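The Green Cloth

Noémi Fekete had the key to her aunt's flat until the end of March, and she meant to be done well before that. The books had gone. The beds had gone. What was left was the kitchen and the dishes her aunt had brought out every summer, when all the cousins came at once.

She had promised them to her cousin in Trakard, with the green cloth they had always stood on. The bus left at 12:45 and took one box free of charge.

There was an order to it. Her aunt set the orange bowl down first and stacked the small things inside it. The purple one was for plums. The lime-green one was for bread, and if you took the last slice you washed up. Blue had always belonged to the boys, and they fought over it anyway.

Noémi ran her hand over the cloth. It would not lie quite flat – it never had. She wrote her cousin's address on the lid of the box, 635 Byun Street, and went over the numbers twice with the pen.

"Do you want the cups too?" she asked on the phone.

"Are they in the orange one?"

"Where else would they be?" 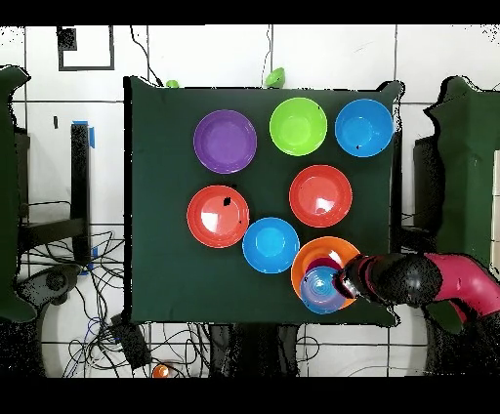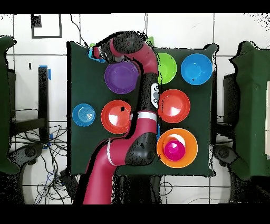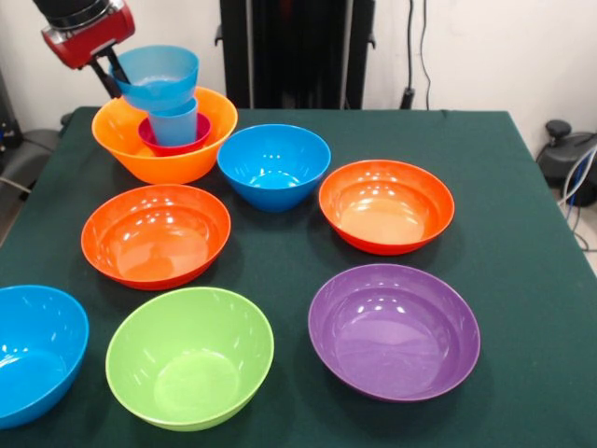 The bright dishes on the dark green cloth.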